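# Record the hand, then count what it cost

The usual argument for hand-held demonstration tools is throughput. A person holding a gripper can record a pick in the time it takes to do one, and a person driving a remote arm can't. I accept the argument and have benefited from it. My objection is to the way the resulting numbers are reported, and to what gets dropped from a dataset when throughput is the only figure anyone asks for.

Some terms first. By teleoperation I mean an operator commanding a real arm, through a leader arm or a controller, with the arm's own joint encoders providing the action labels. By hand-held demonstration I mean a person carrying a gripper with a camera on it, with the pose of the tool recovered afterwards from video and inertial data. The first produces actions that the arm has, by definition, already executed. The second produces actions that a human wrist executed, plus an estimate of where that wrist was.

Our bedroom tidying set, which we call Zoteo internally, holds 2,044 hand-held demonstrations. The comparison set, Nava, holds 300 teleoperated ones on overlapping tasks. Both cover soft goods: cushions, knitwear, throws, the things that collect on a bed. We chose soft goods on purpose. Rigid objects forgive a poor demonstration, and a mug has a handle in the same place every time. 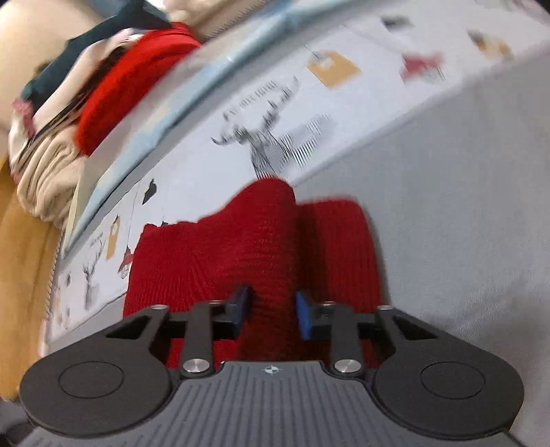

A pinch grasp on thick knit has at least two phases that matter to a policy. The fingers descend until the pads are beside enough material, and then they close while the wrist holds still or rises slightly. The transition is short. In the hand-held data it is also where the operators differ most from each other. One closes early and drags material in with the pads. Another presses down first, lets the fabric bulge up into the gap, and closes on the bulge. Both get the garment off the surface. A policy trained on the two styles mixed together with no label tends to hover between them, descending too little to press and too much to skim.

Teleoperation hides this problem. The operators are slower and the arm filters their motion, so their styles converge toward whatever the controller makes easy. The data looks cleaner and the policies train faster on it. I used to read that as evidence of quality. I now think most of it is a reduction in variety imposed by the interface, and the bill arrives at evaluation, when the cushion is somewhere the controller made awkward to reach and no demonstration covers it.

So I would take the hand-held data first, for soft goods at least. But I would take it with three conditions that the throughput argument skips.

## Rejected episodes belong in the total

A dataset of 2,044 demonstrations is the result of recording more than that. Some episodes lose tracking. Some have the wrong starting state. Some are discarded by a filter that checks whether the target arm could reach the recorded poses, and for us that filter is the most expensive one. A human wrist goes happily into configurations that put a six-axis arm through a singularity. If the rejection rate isn't published, the hourly rate means nothing, and a comparison with teleoperation is a comparison between gross and net.

The fix is cheap. Log every start of recording, keep the rejected files, store the reason as a field. We did not do this from the start. The early part of Zoteo has no rejection log, and I can't tell you what the true rate was. I would like other groups to avoid having to write that sentence.

## Tracking error is a property of the room

Published accuracy for a tracking pipeline is usually one number, measured in one place. With a camera mounted on the tool and no external reference, the estimate depends on what passes in front of the lens, and household surfaces vary enormously in how much they offer. A plain duvet is a bad reference. So is a white wall at close range. The error grows at the moment of contact, when the object fills more of the view and the background fills less, and contact is where the policy needs the label to be good.

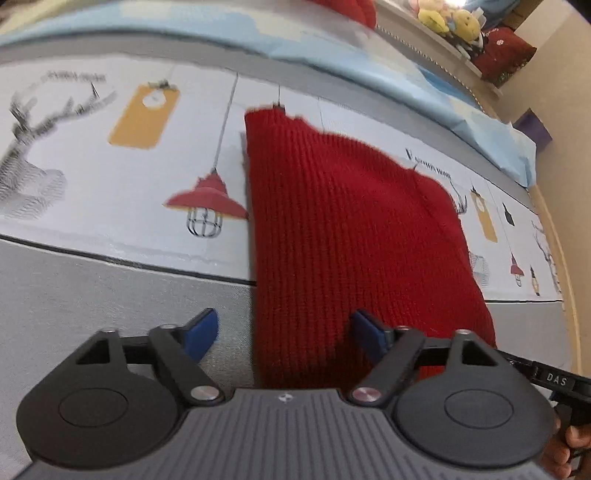

Feature content should be reported per setting, with the surface named. Matte, saturated fabric gives a tracker very little, and fine ribbing is nearly as bad, as one rib resembles its neighbor and the matcher slips by a pitch without complaint. Printed cloth is a different case. With the pads still open on the approach to a red knitted cushion, the bed cover is doing most of the useful work: line-drawn deer heads with antlers, yellow tags, a red lamp shade hanging on a long line. The cushion has its ribs and a faint diagonal crease. Even the print has a catch, as it repeats, and a second deer head farther along the cover is an invitation to a false match if the search window is wide. I would happily trade a decimal place in anybody's headline accuracy for a table of surfaces with the failure count beside each one.

Teleoperation has no equivalent weakness. Encoders don't care about bedding. That is its strongest point, and its advocates spend too little time on it. If a task needs placement to a tight tolerance against a plain background, I would pay for the arm and the slower operator without much discussion. Straightening a cushion isn't that task.

## Keep the operator in the metadata

Most releases I have read treat the demonstrator as a nuisance variable. Names come off, quite properly, but so does any identifier at all, and the episodes are shuffled. This throws away the one field that would let a user separate the early closers from the pressers. An arbitrary integer per person is enough. Handedness would help too, and so would a note of whether the person was standing or kneeling, given how much the approach angle depends on it.

We ran a small check. With operator identity as a conditioning input, the policy completed 103 more grasps over our full evaluation than the same architecture without it. I don't claim that the figure transfers. The evaluation was ours, the cushions were ours, and we had tuned on similar ones. The direction is what I would expect from any task where two competent people use two incompatible strategies, and folding, stuffing and tucking are all of that kind.

## What remote control is still for

There is a position, common enough in June when everybody is writing plans for the following year, that hand-held collection makes teleoperation obsolete. I disagree for a narrow reason. A hand-held tool records a person who can feel the load through the handle. The person adjusts for a snagged thread or a heavy wet corner before anything changes on video, and the policy receives the adjustment with no visible cause attached. Trained on enough of this, it learns small corrections that appear arbitrary, and on the arm they are arbitrary.

A remote operator without force feedback is as blind as the policy will be. Everything that operator does has to be prompted by something on the screen. For recovery behavior in particular – the second attempt after a slip, the regrasp after a partial lift – this is the better teacher, slow as it is. Our current split on Ivero, the follow-on project, is hand-held for first attempts and teleoperation for recoveries, with 100 recovery episodes per object class as the floor. The floor was set by budget. I would have asked for more.

I have left force sensing in the hand-held tool out of this. It would answer part of the last objection and it would also add weight at the worst place, ahead of the wrist, where operators already tire and start cutting the approach short. We have one prototype and no data from it that I would put my name to.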